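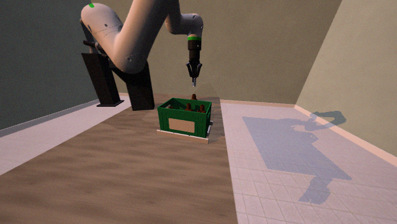

Skinetti é uma série de jogos eletrônicos de aventura e quebra-cabeça criada pelo estúdio Zeltton e publicada pela Jinora. A série acompanha a personagem Skinetti, uma carteira de uma cidade construída dentro de um farol desativado, que precisa entregar cartas a destinatários cujos endereços mudam a cada noite. Compõem a série três jogos principais, um episódio avulso e uma coletânea remasterizada. É lembrada com carinho pelo humor seco dos diálogos, pela trilha tocada quase inteira no acordeão e por um sistema de correspondência que até hoje tem poucos parentes no gênero.

Jogabilidade

O jogador controla Skinetti em terceira pessoa, com câmera fixa em cada sala. A ação central é a entrega: cada carta traz um nome, um selo e uma frase de abertura, e é a partir desses elementos que se descobre quem deve recebê-la. Não há marcador no mapa nem lista de objetivos. As pistas estão nas conversas, nos cardápios das tavernas, nas placas das portas e até no modo como os moradores pronunciam certas palavras.

Uma carta entregue à pessoa errada não encerra a partida. O morador a lê, reage e passa a agir de acordo com o que leu, o que abre caminhos às vezes mais interessantes que o correto! No primeiro jogo, entregar ao padeiro a carta destinada ao juiz leva a uma sequência inteira de cenas no tribunal da cidade, com o padeiro presidindo a sessão de avental. O primeiro título contém 268 cartas, e uma parte considerável delas só aparece em partidas nas quais houve algum engano anterior.

Há ainda a mecânica do lacre, introduzida no segundo jogo. Skinetti pode abrir uma carta no vapor da chaleira e fechá-la de novo, mas cada abertura deixa o papel um pouco mais ondulado, e destinatários atentos percebem. O terceiro jogo acrescenta as respostas, escritas pelo próprio jogador com recortes de frases encontradas pela cidade.

Desenvolvimento

A Zeltton começou o projeto como um simulador de agência postal, com esteiras, carimbos e uma pontuação por velocidade. O protótipo era funcional, porém a equipe percebeu que os testadores paravam de carimbar para ler as cartas de enchimento, escritas às pressas pelos programadores. A pontuação foi retirada, a agência virou uma cidade vertical e as cartas passaram a ser o jogo.

O farol foi modelado como um único espaço contínuo, da casa das máquinas ao mirante, mesmo que a câmera fixa nunca mostre mais do que uma sala por vez. Essa decisão custou meses de trabalho e rendeu um dos prazeres discretos da série: os sons atravessam os andares corretamente, e quem presta atenção consegue localizar um morador pelo barulho dos tamancos na escada. Os cenários foram pintados à mão sobre geometria simples, com uma paleta de azuis que vai clareando à medida que se sobe.

O motor gráfico, chamado internamente de Enriquez, foi escrito para o primeiro jogo e mantido, com reformas, em todos os seguintes. É também a origem do nome do gato que dorme no balcão dos correios, presente em todos os títulos e impossível de acordar.

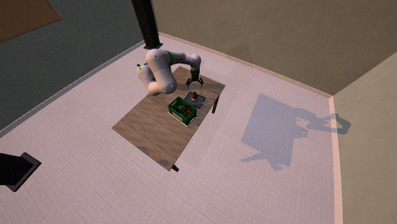 Uma jogadora comentou na página de discussão do artigo que o gato acorda, sim, no episódio avulso, se a última carta for deixada sobre o balcão durante a tempestade; ela disse ter visto o bicho levantar a cabeça, bocejar e voltar a dormir. A animação foi depois localizada nos arquivos do episódio por outros jogadores, e a frase "impossível de acordar" vale, portanto, para os três jogos principais.

Trilha sonora

A música foi gravada com acordeão, contrabaixo e um harmônio de fole furado, cujo chiado foi mantido na mixagem. Cada andar do farol tem um tema próprio, e os temas se sobrepõem quando Skinetti está na escada. O efeito é encantador nos patamares intermediários, em que duas melodias se encaixam como se fossem uma só. A edição em vinil teve tiragem de 3.000 cópias e incluía uma carta lacrada, diferente das que aparecem nos jogos.

Recepção

O primeiro jogo vendeu pouco no lançamento, em julho, e cresceu por indicação entre jogadores. A crítica elogiou a escrita e a liberdade de errar, com ressalvas ao controle da personagem nas escadas em espiral, corrigido numa atualização posterior. O segundo título costuma ser apontado como o melhor da série. O terceiro dividiu opiniões por causa do final, em que o farol volta a acender e os moradores precisam decidir se ficam.

A comunidade mantém um arquivo com a transcrição de todas as cartas, incluindo as variantes por idioma. O catálogo do terceiro jogo, o mais extenso, chegou a 534 entradas, e o fórum ligado ao arquivo reúne cerca de 4.000 membros, que organizam trocas anuais de cartas de verdade, com selo e tudo.

Coletânea

A coletânea remasterizada saiu em 16 de março de 2024 e reúne os três jogos e o episódio avulso. Inclui legendas redimensionáveis, um caderno de anotações dentro do jogo e os esboços do simulador postal original, com a esteira ainda jogável no menu de extras.

Contato | © Enciclopédia de Jogos de Aventura | Voltar ao topo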